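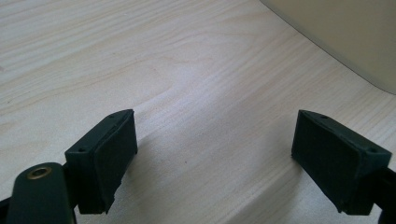 件名:Re: [triltis-ml] 古地図複製資料の書誌データ移行に伴う注記欄の扱いについて(照会)
差出人:Triltis地図資料共同目録 事務局
宛先:triltis-ml 参加機関各位

参加機関各位

平素よりTriltis地図資料共同目録の運営にご協力を賜り、厚く御礼申し上げます。
先般、本メーリングリストにご投稿いただきました注記欄の取り扱いに関する照会につきまして、事務局としての見解を下記のとおり回答いたします。同様のお問い合わせを複数の機関から個別にいただいておりますため、全体宛てにお送りする次第です。

> 事務局御中
>
> お世話になっております。当館では現在、Murnentへの移行に向けて
> 地図複製資料の書誌データを点検しております。対象は2282件です。
> 旧目録カードから転記した注記のうち、以下の点について判断に迷う
> ものがございましたので、ご教示いただけますと幸いです。
>
> (1)原図の縮尺と複製図の縮尺が異なる場合、旧カードでは双方を
> 注記欄に併記しております。移行後は、縮尺の項目にいずれを採る
> べきでしょうか。なお、複製図側の縮尺は当時の担当者が算出した
> 数値のようで、根拠となる資料が残っておりません。
>
> (2)折図と巻図が混在する組物について、旧カードでは形態を
> 「一括」とのみ記しているものが89件ございます。現物を確認の
> うえ個別に書き改める必要がありますでしょうか。
>
> (3)Abdelaziz文庫の旧分類記号を注記欄に残すことは可能で
> しょうか。館内の利用者には今なおこの記号で請求する方が多く、
> 削除は避けたいと考えております。
>
> 以上、よろしくお願い申し上げます。

以下、順に回答いたします。

(1)縮尺の採り方について

縮尺の項目には、目録対象である複製図そのものの縮尺を記録してください。原図の縮尺は、原図に関する注記として「原図の縮尺:」の語を冠し、注記欄に記載していただくことになります。旧目録規程では原図の縮尺を優先しておりましたが、複製時に縮小された資料が多く、検索結果と現物との間に食い違いが生じるとのご指摘を受けて改めたものです。

ご照会の資料のように、複製図の縮尺に算出の根拠が残っていない場合は、次のいずれかによってください。

・図中に複製時の縮尺バーまたは縮尺表示があるときは、これに基づき再計算した値を角括弧に入れて記録する。
・図中に手がかりがないときは、縮尺の項目を「縮尺不定」とし、旧カードの数値は「旧目録による縮尺:」として注記欄に移す。

経緯度線から縮尺を求める方法もございますが、近世以前の図を原図とするものについては投影の問題があり、値の信頼性を担保できません。共同目録としては推奨しないことといたします。すでにこの方法で算出し登録済みのデータにつきましては、遡って修正いただく必要はございません。

(2)「一括」と記された組物の形態について

原則として、現物確認のうえ個別の形態を記録していただきたく存じます。ただし、点検に要する人員と時間は機関ごとに事情が異なりますので、移行時点では「一括」のまま登録し、移行後に順次改めていただく方法も認めております。この場合、管理用項目の状態欄に「形態未確認」を選択してください。選択がないまま登録されますと、確認済みの書誌として他機関に公開されます。

折図については、展開時の寸法と折り畳んだ状態の寸法の双方を記録します。記載順は縦×横、単位はセンチメートルとし、端数は切り上げです。巻図は料紙の縦の長さと全長を記録し、軸を含めた寸法は必要に応じて注記にお書きください。組物のうち一部が欠けている場合は、現存する数を形態の項目に、本来の構成が判明するときはこれを注記に記載します。袋または帙に墨書された員数は、必ずしも当初の構成を示すものではありませんので、転記の際は「袋書による」と付記してください。

(3)Abdelaziz文庫の旧分類記号について

残していただいて差し支えございません。むしろ、刊行物や論文に旧記号で引用されている資料もあるため、事務局としては保存をお願いしたいところです。ただし、注記欄への記載では検索の対象となりません。Murnentには旧請求記号のための繰り返し可能な項目が用意されておりますので、こちらへの入力をお願いいたします。

入力の際は、文庫名の略称、分類記号、枝番の順とし、間を半角のハイフンでつないでください。旧カードに見られる丸囲みの枝番は、文字化けを避けるため通常の算用数字に改めます。鉛筆書きで訂正された記号については、訂正後のものを先に、訂正前のものを二つ目の項目に記録していただければ、いずれからも検索が可能です。

このほか、関連してお知らせすべき事項が4点ございます。

一、変換仕様の改訂について
データ変換を委託しておりますTrituvachより、旧目録データの改行コードに起因する注記の欠落が報告されました。試験移行分のうち267件が該当し、いずれも注記が三行以上にわたる書誌です。該当機関には個別に一覧をお送りしております。変換仕様は改訂済みですので、今後提出いただくデータに影響はございません。試験移行分は事務局側で再変換いたします。お手元での修正作業は、再変換の完了通知が届くまでお控えください。修正後のデータが上書きされるおそれがあります。

二、地名の表記について
標目に用いる地名は従来どおり現行の表記を採り、図中の旧地名は注記またはタイトル関連情報に記録します。旧国名と現行の行政区域が一致しない場合、無理に一対一で対応させる必要はありません。複数の地名標目を付与してください。

三、複製の方法に関する用語について
「影写」「模写」「写真複製」の区別が機関により異なっていることが、試験移行の過程で明らかになりました。当面は各機関の旧カードの用語をそのまま移し、統一は移行後の課題といたします。用語の使い分けについて館内の取り決めをお持ちの機関は、文書の写しを事務局までお寄せいただければ参考にさせていただきます。

四、データの提出期限について
本移行分の提出は3月末までとしております。期限までの提出が難しい機関は、対象件数と提出可能な時期を添えて、事前に事務局へご連絡ください。分割しての提出も可能です。その場合は、ファイル名の末尾に通し番号を付し、初回の提出時に全体の件数をお知らせください。

なお、上記(1)の取り扱いは現行の入力要領にまだ反映されておりません。次の改訂までの間は、本メールの記載を入力要領に優先するものとしてお取り扱い願います。「縮尺不定」とした書誌について、後日、図中の表示等から縮尺が判明した場合は、縮尺の項目を書き改めたうえで、旧目録による数値の注記もそのまま残しておいてください。

本件に関するご質問は、他機関の参考にもなりますので、できる限り本メーリングリスト宛てにお寄せください。個別の書誌の内容に関わるものは、事務局の問い合わせ窓口で承ります。受付時間は午前10時から午後4時までです。

以上、よろしくお取り計らいのほどお願い申し上げます。

----
Triltis地図資料共同目録 事務局
書誌データ移行担当
本メールはtriltis-mlに登録されている全機関に配信しています。
登録アドレスの変更は、機関名を明記のうえ事務局までお申し出ください。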